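Subject: Re: [stalden-supper] Serving sizes for the June supper

On Monday-to-be-decided matters I'm no help, but on soup I have opinions, so forgive the length!

> Last year we made soup for 180 and ran out before
> the second seating. The hall in Prallen holds 286.
> Should we plan on a full house, and does anyone
> still have the recipe with the barley in it?

I do still have it, tucked in the back of my old Cuvelitz cookbook, and I'm so glad you asked, because I've been wanting an excuse to make it again. My vote is to cook for the full 286. Leftover barley soup freezes beautifully (the barley drinks up the broth overnight, so thin it with a little stock when you warm it), and I would much sooner send people home with a jar than turn them away at the door.
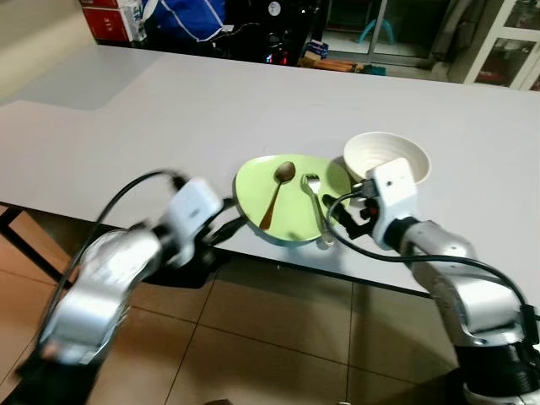
The thing to remember is that barley swells far more than you expect. Cook it separately, drain it, and stir it in for the last ten minutes. The year I put it straight into the pot we could have hung wallpaper with it. Carrots and leeks can be chopped the evening before and kept cold under a damp towel, but please leave the potatoes until morning.

As for bread, the bakery in Frota was lovely to us last time and I'm happy to call them again. I'd ask for the dark rye, sliced thick, and maybe some of those little seeded rolls for the children.
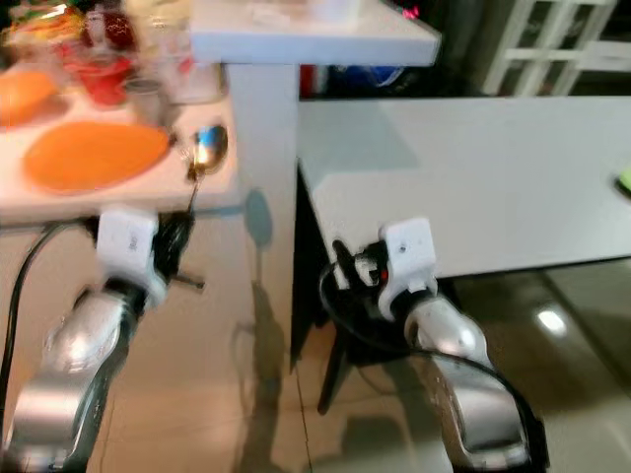

Spoon by the front edge of the table.

On money, we have 1,570 left in the supper fund, and my shopping list comes to 506 without the bread. That leaves plenty for butter, and for decent coffee too, which I will keep on asking for every single year until we get it!

I'll type up the recipe tonight, once I can make out my own handwriting, and send it to the list. If you have a really big pot with a lid that fits, do write back.

Warmly, from a very cluttered kitchen in Stalden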